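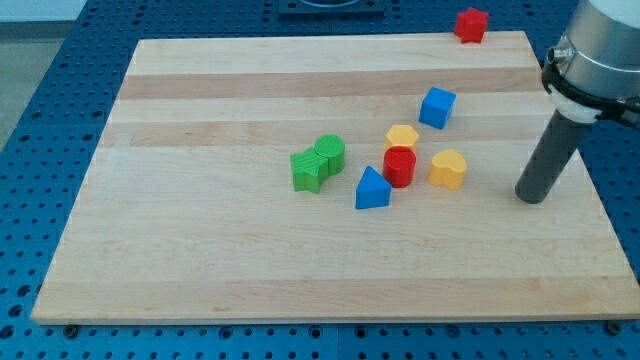 Re: [every-street] does it count if you only did one side?

Reading time: 5 min

> I finished the streets north of the canal over the weekend and I've been going back and forth on something. On the really wide roads, the ones with a median and no crossing for half a mile, I've only walked one sidewalk. My log says done. My conscience says maybe. Do the rest of you do both sides? And if so, do you have to do them on the same day?
>
> Also, what are people using to keep track? I've been coloring in a paper map and the folds are wearing through right where I live, so pretty soon my own block won't exist.

Oh boy, do I have opinions on this one. Get comfortable.

I'm three years into walking every street in Wadden and I have changed my mind about the one-side question at least twice, so take what follows as the current ruling in my house only. The rule now is: one side counts, if it's a street where you can see the other side's front doors. If you can't read the house numbers across the way, it's two streets as far as my feet are concerned, and I go back for the other one. Same day is not required. I did the east side of the parkway in my first spring and the west side a full year and a half later, and it was like a different road! The west side has all the garages and a very long hedge with a little door in it. I never would have known about the little door.

I know some of you are strict and do both sides of everything. I tried that for a month and got cranky. You end up turning around at the bottom of every dead end and doing it again facing the other way, and people who were only mildly curious about you the first time are now standing on the porch. Up to you.

About the list of streets. Wadden has 495 of them by my list, and getting to that number took me longer than I'd like to admit. The city's list has streets that were never built, and a couple that got swallowed by the hospital parking lot but still have names. The map apps have streets that are really somebody's driveway. I spent a lot of that first winter at the kitchen table with two lists and a highlighter. My advice is to pick a list, fix it as you go, and don't start over every time you find a mistake in it. I started over twice. That was a waste of a good October.

Things I kept: alleys with a name on a sign. Private lanes, if there's no gate and no sign telling me to stay out. Courts and little circles, always, even the ones with three houses on them (those are usually the best for porches). Things I dropped: ramps, the service road behind the mall, and anything inside the cemetery. I walk in the cemetery plenty, I just don't log it.

Now, tracking. I used paper too, and mine went through at the folds exactly the way you describe. You can put clear tape on the back before it tears, but not after, because then the tape grabs the torn edges and you lose a whole neighborhood. I moved over to Flovau after the second map died. It draws a line wherever you've been and it's fine, mostly. It does lose the signal by the grain silos and then decides I walked straight through them, so every so often I have to go in and clean up a line that goes across somebody's roof. You can export the whole thing as a plain file, and please do, every month or so. I lost most of one March when I changed phones and I'm still sore about it.

I kept a paper log going alongside, though. Just a cheap notebook with the street, the time I started, and one thing I saw. That part I'd recommend to anybody, even if you never look at a map. The year I tried to go out all 365 days (I did not make it, I got a rotten chest cold and missed two weeks) the notebook was what got me out the door. I wanted to find out what the one thing would be. Some days it was a heron on a garage roof. Some days it was "gray car."

Total so far is 1,289 miles, and before anybody writes in to tell me Wadden isn't that big, I know! Most of those miles are repeats. You have to walk through the finished streets to get to the unfinished ones, and the farther out you get the worse it is. I resisted taking the bus to the edge for ages because it felt like cheating and then one hot afternoon I got on the Lusa line, rode it to the last stop, and walked home through nine new streets in one go. Best day of that summer. I wish I'd done it sooner. If you're working on the south end, the Lusa stop by the old pump house puts you right in the middle of all those curly roads named after trees.

A few odds and ends, since I'm already going on:

- Trash day is a great day to walk in the newer subdivisions. Everybody's out wrestling their bins and people will chat.
- If you need a bathroom on the east side, Shehu Bakery is nice about it, and they have a cardamom bun that is worth planning a route around. They run out by 10 a.m.
- Change your socks at lunch. I laughed at this when somebody on the list said it. I don't laugh now.
- Dead ends with a footpath at the bottom: always check. I found a way through to the reservoir that isn't on either of my lists, and it saves a mile.

And to get back to your actual question, if your conscience says maybe, I'd go do the other side of just the one that bugs you most and see how you feel afterward. Could be you'll be glad you went. Could be you'll decide the rest are done and get on with the south end.

I have eleven streets left and I'm dragging my feet on them a bit. They're all out past the water tower and there's no sidewalk on any of them, so I want a dry morning and decent light. If anybody's around Wadden and feels like company on those, write to me off list. I go early, usually out the door by 6:30, and I bring a thermos big enough to share.

Last updated: March

Related threads

- Do stairs count as a street?
- Streets that changed names halfway through your list
- Dog says no: routes you gave up on
- Paper maps, tape, and other heartbreaks
- Walking the county line (long)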